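Cómo hacer un centro de mesa con florero alto y canasta de mimbre (sin que se te caiga a media comida)

Nivel: fácil
Tiempo: 48 minutos la primera vez, luego mucho menos

Va rápido porque el jueves tengo montaje y me han preguntado lo mismo por tres lados. Florero alto, blanco, flores claras. Canasta al lado. Ya. Parece poca cosa pero tiene su maña.

Qué necesitas

Un florero alto y blanco. Que pese. Si es muy ligero, piedritas de río en el fondo.
Una canasta tejida, más baja que el florero.
Flores blancas y rosa pálido. Con follaje verde, no lo quiten todo.
Tijeras de podar o de florista, las de cocina machucan el tallo.
Cubeta con agua limpia.
Un trapo. Siempre un trapo.

Paso 1. Las flores al agua

Antes de nada. Llegas, cubeta, flores adentro, y las dejas un buen rato en sombra. Yo las compro temprano en el puesto de Cuautle y a mediodía ya están listas para cortar. Si vienen muy cerradas, agua tibia. Tibia, no caliente (una vez cocí unos lisianthus, no pregunten).

Paso 2. Limpiar tallos

Quitar toda la hoja que vaya a quedar bajo el agua. Toda. Se pudre y huele. Las de arriba se quedan, dan volumen y tapan huecos.

Paso 3. Cortar

En diagonal, y de una en una. La medida de siempre: que el ramo sobresalga más o menos la mitad de la altura del florero. Para mi florero de diario, que es angosto, dejo los tallos de unos 48 cm y voy bajando desde ahí. Corten de menos, siempre hay tiempo de cortar mas. Soledad Barajas, con quien aprendí, los medía contra el borde de la mesa, por fuera del florero, y luego cortaba. Sigue siendo lo más práctico.

Paso 4. Armar el ramo

En la mano, girando. Primero el verde, luego las blancas, las rosas al final y salteadas. Si juntas todas las rosas de un lado se ve como mancha. Suéltenlo un poco antes de meterlo, que no quede hecho escoba. 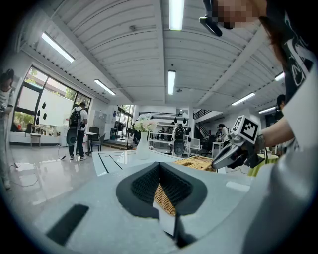

Paso 5. La canasta

A un lado del florero, nunca enfrente. Pruébenla a la derecha y a la izquierda y véanla desde la puerta, no desde la silla. Despegada unos dedos del florero para que se lea cada cosa. Pegada estorba cuando hay que cambiar el agua.

¿Qué va adentro? Lo que se use. Pan, servilletas enrolladas, limones. O nada, también se vale si el tejido es bonito. Lo que no: flores otra vez. Y si va comida, forro de tela de algodón, lavado.

Si el mimbre suelta astillitas, un cepillo de dientes viejo en seco y luego el trapo apenas húmedo. No la metan bajo la llave.

Paso 6. Revisar desde una silla

Siéntate. ¿Le ves la cara al de enfrente? Con florero alto y angosto casi siempre sí. Si el ramo cae justo a la altura de los ojos, o lo subes o lo quitas del centro y lo pones hacia una cabecera. En mesa blanca no pongo camino ni mantel, las flores claras se ven mejor con algo verde o café cerca y para eso está la canasta.

Para que dure

Cambiar el agua cada dos días y recortar un dedo de tallo. Lejos de la fruta madura y del sol directo de la ventana. El sobrecito de conservador Hukik me funciona bien, medio sobre por florero. Menaka Patwary le pone una gota de cloro y tambien aguanta.

Errores que veo mucho

Florero lleno hasta el borde. Con tres cuartos alcanza, y no se derrama al moverlo.
Canasta más ancha que el hueco que queda en la mesa.
Mover todo junto. Primero la canasta, luego el florero, con las dos manos y tomado de abajo.

Dudas que llegaron

Getsemaní Manríquez pregunta si sirve con flor artificial. Sirve, pero piedritas dobles porque no hay agua que haga peso.

Crisóforo Varela quiere saber si puede barnizar la canasta. Para pan no. Para adorno, una mano de barniz mate y dejarla al aire hasta que no huela a nada.

Siguiente entrada: cómo guardar canastas sin que se deformen. La subo en febrero, cuando acabe con los pedidos.

Brisa Valdovinos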